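She played the meanest woman on Trukdale for 8 seasons, and she still can't get through a grocery store without some stranger telling her what she did to her sister was wrong.

"It's always the sister," she says, laughing, as she settles into the corner booth of the diner in Dunleavy where she has asked to meet. "I burned down a hotel on that show! I sold a baby! And people come up to me by the melons and they want to talk about the sister."

We're here to talk about her coming back. After years of saying no (to the reunion special, to the cruise, to a very generous offer involving a wig line), she has signed on for a new run of Trukdale, which Vumico picked up this spring and will start showing in February. The fans had guessed it long before anybody was ready to announce it. One of them spotted her coat in the back of a picture that the hair department had posted, and that was that.

"I've had that coat since my first season," she says. "I should have known. Those ladies notice everything, bless them. One of them wrote to me once to say my earrings had switched sides between the kitchen and the hallway, and she was right, I went and looked."

She orders the chicken pot pie without opening the menu and asks for the crust to be left on the dark side. She has lived nearby for a long time now, in the house she bought with her first real soap money, and people leave her alone here, more or less. The waitress does ask whether the character is going to be nice this time. She gets a pat on the arm and no answer.

So why did she leave in the first place? The story in the magazines back then was a fight over money, with a slammed door and a thrown shoe, and it has been told so many times that even the younger cast members repeat it to her face.

"There was no shoe," she says. "I want that in print. I was tired, sweetheart. We were shooting 70 pages some days and my mother was sick, and I went upstairs and asked them for three months off. They offered me two weeks. I said thank you very much and cleaned out my dressing room. I took the lamp, and I guess the lamp wasn't mine, so if they want to be mad about something they can be mad about the lamp."
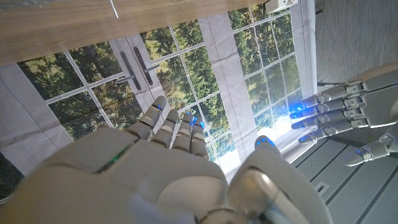
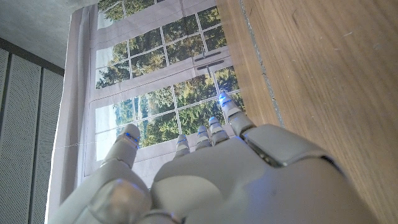
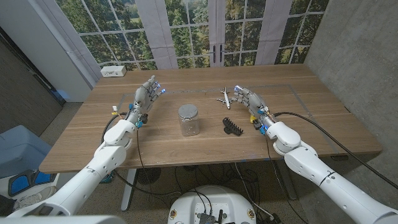
Robotic hands with small blue lights at the fingertips.

She didn't watch the show after that, she tells me, or not so anyone would know. She did dinner theater. She did a Christmas movie, then the same Christmas movie again with a different dog. For a while she had a perfume called Nellora, sold by mail, and there are still 200 bottles of it in her garage that she gives out at Halloween to the mothers.

"It smells like a peach that has been in a car," she says, with what I can only call fondness. "I wore it every day for a year. I thought, if I won't wear it, who will? My husband slept with the window open."

The call from the new producers came while she was cleaning out the gutters. She let it ring, and then they called again, and by the third time she had come down off the ladder and was annoyed enough to pick up. What won her over, she says, was that they sent pages right away, real ones, with a long speech in the middle that she read out loud in the kitchen with her gloves on.

"I hadn't learned a speech like that in years. I was scared to death! I had it taped up inside the shower. It took me most of a month, and then on the day they cut half of it for time, which made me feel right at home."

What about the old co-star, the one who played the sister? Fans have been asking since the coat, and there have been whispers that the two of them hadn't spoken since the goodbye party. She takes a good long time with a piece of crust before she answers.

"We talk on Sundays," she says finally. "We always have. She's got a place out west and she grows those enormous dahlias, and I hear about every single one of them. People wanted us to hate each other so badly that we kind of let them. She used to send me the clippings."

And is she in the new season?

"Oh, honey. Eat your pie."

I try again over coffee, and then once more out in the parking lot, where she is hunting for her keys in a purse the size of a bed pillow. All she will give up is that there is a wedding, that it rains, and that the coat gets ruined for good. She had to sign it over to the wardrobe department before they'd let anyone near it with the mud, and she made them promise to send back the buttons.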